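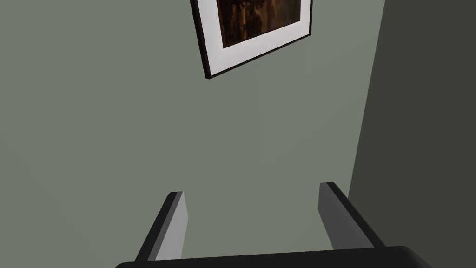 Ticket: Accounting export drops rows after upgrade
Product: Tisex Ledger Export, server edition
Submitted by: Irnow office systems
Priority: Normal, raised to High
Status: Resolved

Problem as reported

Since the August upgrade, the nightly export from the order database to the accounting package comes up short. The export job finishes with a success message and the file is written to the usual folder, but the accounting side shows fewer invoices than the order side. There is no error in the job log.

The first sign of trouble was a call from Venckus, one of our supply customers, asking why their statement was missing an invoice they had already paid. The invoice was in the order database with the right date and amount. It was not in the export file.

Setup

Order database and export service run on the same server. The output is a comma-separated file, one line per invoice. The accounting package picks it up from a shared folder at 4 a.m. Batch size in the export settings is 300, the default. We have not changed any settings by hand since the first install.

Already tried before opening the ticket

Restarted the export service. No change.
Ran the export by hand in the middle of the day. Same short file.
Checked free disk space on the server and on the shared folder. Plenty on both.
Restored the previous night's settings file from backup. No change, and the two settings files turned out identical anyway.

Reply from support

Thanks for the detail. Please send the following:

The job log with logging set to Verbose. The setting is under Service, Logging, Level. The service has to be restarted before the new level takes effect.
The export file from the same run.
A list of the invoice numbers that are missing from that file.

Please don't delete or re-run anything in the accounting package until we know which rows are affected. Importing the same invoice twice creates a duplicate, and the package will not warn you.

Update from customer

Verbose log and export file attached to the ticket. The list of missing invoices has 8 numbers on it. I sorted them by date, customer and amount and could not see a pattern. They are for different customers, and some were entered by hand and some came in through the web shop.

I did notice that every missing invoice has a line in the notes field. But plenty of invoices with notes came through fine, so I don't know if that means anything.

Reply from support

The notes field does mean something. Open the order database viewer, find one of the missing invoices and click into the notes. Press End, then press the right arrow. If the cursor moves down to an empty line, the note ends with a line break.

Also check the row that comes just before each missing one in the export file. We would like to know if it is complete.

Update from customer

Checked all of them. Every one has a line break in the notes, either at the end or in the middle where somebody typed an address on two lines. The invoices with notes that came through have everything on one line.

The rows before the missing ones are complete. The missing rows are not in the file in any form, not even in part.

Reply from support

That matches what we see in the Verbose log. Before the upgrade, line breaks in text fields were replaced with a space when the file was written. The new version has a setting for this, called Multi-line text, with three values: Replace, Keep and Skip row. On a new install it is set to Replace. On an upgrade from an older version the setting is missing from the settings file, and the service reads the missing value as Skip row. The skipped rows are only reported at the Verbose level, so the normal log shows nothing.

To correct it:

1. Stop the export service.
2. Open the settings page and go to Output, Text fields.
3. Set Multi-line text to Replace. If it already shows Replace, choose Keep, save, then choose Replace and save again. The page shows the default even when nothing is stored.
4. Start the service.
5. Run one export by hand to a test folder, not the shared one, and look for the missing invoices.

Update from customer

Step 3 was needed as written. The page showed Replace the whole time, and I had looked at it last week and moved on. After saving it twice, the settings file has a new line in it and the test export contains all of the missing invoices.

Question about catching up. The nightly job only picks up invoices changed since the last run, so the skipped ones will not go out by themselves. Is there a way to send only those?

Reply from support

Yes. Use Export by number on the Tools page. Paste the invoice numbers one to a line and send the output to a separate file name. Import that file by hand in the accounting package. The tool accepts 10 numbers at a time, so your list fits in one go.

For any earlier gaps, run the report called Exported versus posted with the start date set to the day of the upgrade.

Update from customer

Export by number done and imported. The report found one further invoice, for Tarumier, with a delivery address on two lines in the notes. Sent that one the same way. The totals on both sides now match. Corrected statement sent to Venckus.

I have set logging back to Normal. The Verbose log was growing quickly.

Reply from support

Good to hear. The missing setting has been logged as a defect and linked to this ticket. Until the fix is released, please check Multi-line text again after any upgrade. We have also asked for skipped rows to be reported as a warning at the Normal level.

Ticket closed. Replying to the notification email will reopen it.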